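Danzer cutting mat, large green model
Review by Domenica Brunner

I bought this mat in October from the Lirnport shop for 38 euros, which is not cheap for a piece of green plastic. My old one from Irngate had become wavy after one summer near the window, and I could no longer cut a straight line on it. I sew small bags and I also cut paper, so a mat is on my table every day.

The first thing I noticed is that it lies flat. I took it out of the tube in the evening and at 11 the next morning the corners were already down, without books on top.

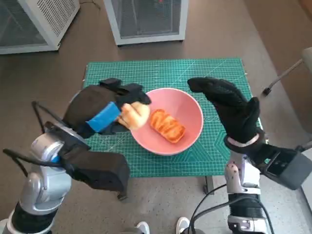 My biggest worry was the grid. On the Irngate mat the lines were thick and yellow, and they disturbed my eyes when I worked with patterned fabric. The Danzer has fine white lines, with small tick marks along the margins and diagonal guides for bias cuts. Even with a pink bowl and a pastry standing in the middle, the lines around it stay easy to read. I compared the grid with my steel ruler and found no difference that I could see.

The surface closes well after a normal rotary blade. After a heavy knife it closes less well, and I have now 2 marks which I can feel with the finger. My neighbor Alois Riedl has the same mat for leather and he reports more of them.

It is also kind to dishes. Our table is small, so the mat often stays there at snack time, and a bowl does not slide on it. Crumbs come off with a damp cloth. Please keep hot pots away, the leaflet is very clear about this. 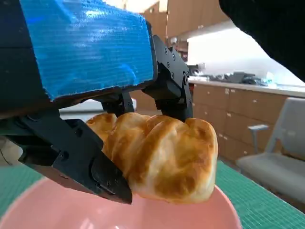 A twisted roll and the pink bowl.

What I do not like: the smell in the first week, and the hanging hole, which is too narrow for my hook. I would still buy it again. Four stars from five.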